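首页 归档 标签 关于 留言 RSS

戒饮料第61天,乱记一点

趁午休写。写到哪算哪,没提纲。

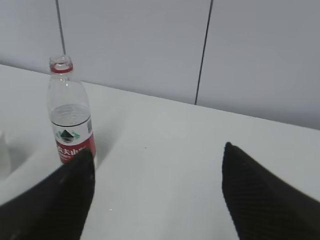
上次说到我把抽屉里的速溶咖啡、奶茶粉、还有那半箱无糖可乐全送人了,当时评论里有人说我撑不过两周。嗯。撑过了。现在是十月,61天,中间破戒两次,一次是表妹婚礼,一次是纯粹没忍住,下面会交代。

先说为什么。不是为了减肥,体重基本没动,动了我也不称。是睡觉。今年夏天有一阵子,每天夜里三点醒,准得像闹钟,醒了就盯着天花板想工作上的事,想到五点多又困,七点爬起来像被人打过。去看了医生,医生问我一天喝多少含咖啡因的东西,我掰着手指头数,早上一杯,到公司一杯,午饭后可乐,下午奶茶,晚上加班再来罐可乐。医生没说话,低头写字。那个沉默比骂我还难受。

所以就戒。一刀切。朋友劝我慢慢减,我这人慢慢不了,减着减着就忘了自己在减。

头一个星期

头疼。真的疼,后脑勺像箍了个圈。第二天最厉害,开会的时候对面讲什么完全听不进去,只看见嘴在动。我们那个项目叫 Clerkside,正好赶上要交东西,我把一份表格发错了版本,发给了客户那边。客户倒是很客气,回了一句“似乎是旧的?”我看到那个问号差点哭出来。戒断期不要安排重要的事,这是血泪教训。

第四天开始不疼了,换成困。下午两点到四点,眼皮用手撑都撑不住。我试过站着办公、用冷水洗脸、嚼薄荷糖、去楼梯间来回走。楼梯间最管用。十一楼走到八楼再走回来,心跳上来了就能顶四十分钟。后来在楼梯间碰到好几个别的公司的人,都在那儿晃,谁也不跟谁说话,点个头,继续晃。

脾气也差。那几天家里人跟我说话都绕着走。我妈打电话来问国庆回不回,我说不知道,她说不知道是什么意思,我说不知道就是不知道。挂了以后过了十分钟又打回去道歉。

喝什么

这个问的人最多,统一回答:白水。就是白水。没什么配方,不加柠檬,不加薄荷叶,试过黄瓜片,一股凉拌菜味儿,算了。

起初觉得白水难喝。后来发现不是难喝,是没味道,嘴巴习惯了每一口都有点什么,突然没有了就慌。大概到第三周,舌头像重新装了一遍,能喝出不同的水不一样了。公司饮水机的水有点涩,家里烧开放凉的有点闷,我外婆家井水最甜,不过那是小时候的记忆,可能加了滤镜。

热的也喝。早上起来一大杯温的,坐在床边喝完再看手机。这个顺序我坚持得最好,比戒饮料本身还好。

至于一天要喝几升几升,我不记。下过一个软件,Zindport,每喝一杯点一下,屏幕上有棵小树会长高。点了五天就烦了,喝水喝成了打卡上班,忘点一次还给我推送“小树渴了”。删。渴了就喝,颜色不对就多喝,别的不管。

茶呢,戒。我知道茶也是好东西,我爸就天天泡,但我那阵子得把咖啡因清干净才看得出来到底是不是它闹的。以后可能会捡回来,上午喝一点那种。再说。

两次破戒

第一次,第23天,表妹婚礼。敬酒的时候我拿白水,被大伯一把夺下来换成了橙汁,他说喜事哪有喝白水的。行吧,橙汁。一大杯下去,甜得我牙根发酸,以前居然觉得这个淡。后来又上了一轮可乐,我也喝了,既然已经破了嘛。这种心态最要命。当晚又是三点醒。

第二次,第40天出头,没什么理由。加班到九点半,楼下那家叫 Roy 的咖啡店还亮着灯,我就走进去了,像梦游。点了个中杯拿铁,坐在窗边喝了一半,心跳得很明显,手有点抖。以前一天三杯都没事的人。剩下一半端回家,放到第二天早上倒了。也没多后悔,就是觉得原来身体变得这么快。

那天之后反而不怎么想喝了。

睡觉到底好了没有

好了大半吧。不敢说全好。三点醒从每晚一次变成一周一两次,醒了翻个身多半能接着睡。梦变多了,而且特别长,有情节的,有一次梦见自己在一艘船上当会计,账怎么也对不平,醒了还挺着急。

早上那种被打过的感觉没了。这个是最值的。光为这个我都愿意继续。

但也得老实讲,这两个月我还干了别的:手机不带进卧室了,窗帘换了厚的,晚饭提前了一个小时。所以到底是哪样起的作用,说不清楚。我又不是搞实验的。一起上,管用就行。

同事 Valentin Ilie 看我戒也跟着戒,他戒的是糖,咖啡照喝,一天四杯黑的,睡得跟猪一样。人跟人真的没法比。他老家那边的习惯是吃完晚饭还要来一小杯浓的,说不喝睡不着。我听完很不平衡。

钱

随手算过。奶茶加咖啡,这两个月省下来600块出头,跟我预想的差远了,我以为能有一千多。后来想明白了,以前很多是拼单凑单、用券,单价其实不高,就是天天喝。省下来的钱买了双跑鞋,跑了三次。三次。鞋现在在门口看着我。

还有个意外的,零食少了。以前喝奶茶总要配点什么,饼干啊薯片啊,喝白水配薯片就很怪,慢慢就不买了。倒是水果吃得多,这个季节橘子便宜,一袋子提回来两天就没。

有人问社交怎么办。确实有点麻烦。下午茶拼单的群我没退,但也不说话,刚开始他们还@我,现在不@了。约人见面以前都是“喝杯咖啡”,现在说“走走?”有的朋友愿意走,有的不愿意,走的那几个反而聊得比以前多。上回跟大学室友沿着河走了快两个小时,聊到她想辞职去开花店,在咖啡馆里她大概不会说这个,旁边坐着人呢。

出差比较难熬。上个月跑了一趟,住的那家 Podetti 小旅馆,房间里除了速溶咖啡就是茶包,烧水壶底下一圈水垢,我看了一眼就下楼买水去了。火车上也是,推车过来一水儿的甜饮料,问有没有水,说卖完了,要等下一站。渴了一路。以后出门自己带,记下来了。

接下来

目标写的是86天。别问为什么是86,当时翻日历随便翻到的一页,觉得一百天太整了,像要开表彰大会。到了以后打算上午恢复一杯茶,看看夜里什么反应,有反应就再停,没有就这么着。可乐应该是不会回去了。奶茶不敢打包票,冬天一到,那个热乎乎的杯子捧在手里,唉。

评论区有个朋友上次留言说自己戒到第九天,头疼得厉害,问是不是正常。我不是医生啊,我自己第四天就缓过来了,你要是还疼就去看看,别硬扛。另外慢慢减也可以的,别学我。

还有人催我更那篇搬家的,写了一半,照片还没整里,下周吧。也可能下下周。

一点四十了,要开会,先发。错字回头再改

上一篇 下一篇 返回顶部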